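Workshop tips: collecting good examples for a learning arm

Posted April 22, 2018 by Yolanda Arroyo

I love this job! We've just gone past 1434 recorded goes at Truvden, all kitchen bits and bobs, and these are the habits I'd pass on to anyone starting out.

Tape your table first. Ordinary blue painter's tape, big squares, pressed down with a thumb. It needn't be perfect (ours has wrinkles and torn ends all over) but you can say "bowl in the lower left square" and everyone knows where to put it. Swap in new tape when the old strips start lifting.

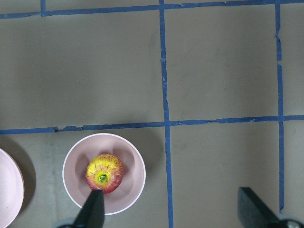
How many times should I repeat the same move before changing the layout?
Three is plenty, then shift something to another square. Variety teaches the arm far more than a long run of near-identical goes.

Fruit is brilliant for practice. An apple rolls, has a dip at the top and never sits quite the same way twice. Turn it a little between goes, and wipe the bowl too.

Keep your clumsy goes, but label them! Inês Gouveia sorts ours into "clean", "wobbly" and "dropped", and the wobbly pile gets used more than you'd think.

Leave larger pans on the same table as the small bowls, so the arm meets a bit of clutter early on.

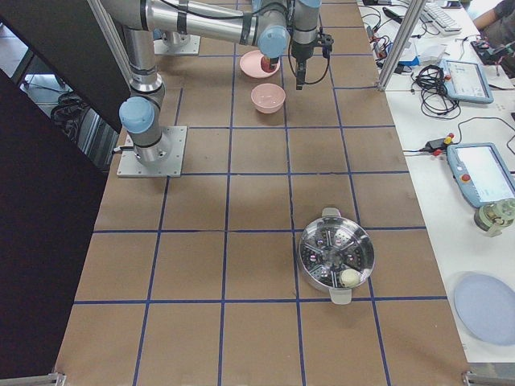

Two arms, pink bowls and the steamer pot on the taped table.

Last one: save up to 100 goes per folder, and write the layout in the folder name before you start recording.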